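Armoire vestiaire Felis, gris clair, avec caillebotis en option

Bon, les vestiaires métalliques, je sais que ça ne fait rêver personne, mais moi j'en vends depuis des années et celui-là, je l'aime vraiment bien ! Je l'ai d'abord pris pour mon propre atelier à Bruton, avant de le mettre au catalogue, et il a pris des sacs, des bottes et deux déménagements sans broncher.

La Felis se monte en bloc : on choisit ses colonnes, on les visse entre elles et on ajoute un rang plus tard si l'équipe s'agrandit. Chaque case a sa tablette (bien pratique pour le téléphone, les lunettes, le reste du goûter), sa serrure à clé et ses ouïes d'aération, parce qu'une veste rangée humide le soir dans une boîte fermée, on sait tous ce que ça donne le lendemain.
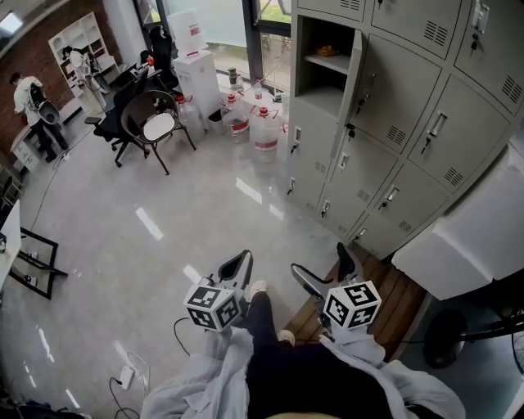
Casiers gris clair, clés sur les portes et caillebotis bois au sol.

Côté clés, chaque serrure est livrée avec 2 exemplaires numérotés. Gardez le double à l'accueil, notez le numéro quelque part, et si tout le monde perd tout (ça arrive, surtout après les vacances), écrivez à Zinash Tamiru avec la référence gravée sur le barillet. Elle refait la clé et vous l'envoie par courrier.

Le caillebotis maintenant ! Il est en option et je le conseille à tous ceux qui ont un sol froid ou carrelé. Se changer en chaussettes sur du bois, c'est quand même autre chose. Il se pose tel quel devant les portes, il se soulève pour le ménage, et les lames se changent une par une. Deux finitions au choix : naturelle ou huilée. L'huilée demande une petite couche d'huile chaque hiver, moi je fait ça en février quand l'atelier tourne au ralenti.

Pour la teinte, évitez de choisir sur écran, les bruns y virent toujours un peu. Demandez plutôt les échantillons, ils sont gratuits.

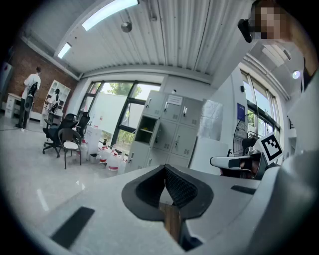
Tige de bois étroite, fil apparent, brun chaud.

Quelques infos en vrac :
Poids d'une colonne : 19 kg
Charge par tablette : 20 kg
Livraison : à plat, visserie comprise, clé de montage aussi
Pieds : réglables, à commander avec l'armoire
Fabrication : Stoltalley

Le montage se fait à deux, comptez une matinée pour un bloc complet si vous n'avez jamais fait ça. Fixez toujours au mur, même quand ça vous paraît stable. Et montez les portes en dernier, sinon vous passerez votre temps à les rattraper.

Nous en avons livré plus de 3000 colonnes, surtout à des écoles, des clubs et des petits ateliers. Nusrat Qureshi, du club Tilahun, m'a demandé des étiquettes effaçables pour ses portes : je les ai ajoutées aux accessoires, en bas de page.

Pour un devis, envoyez-moi la longueur du mur et la hauteur sous plafond, je réponds en général dans la journée.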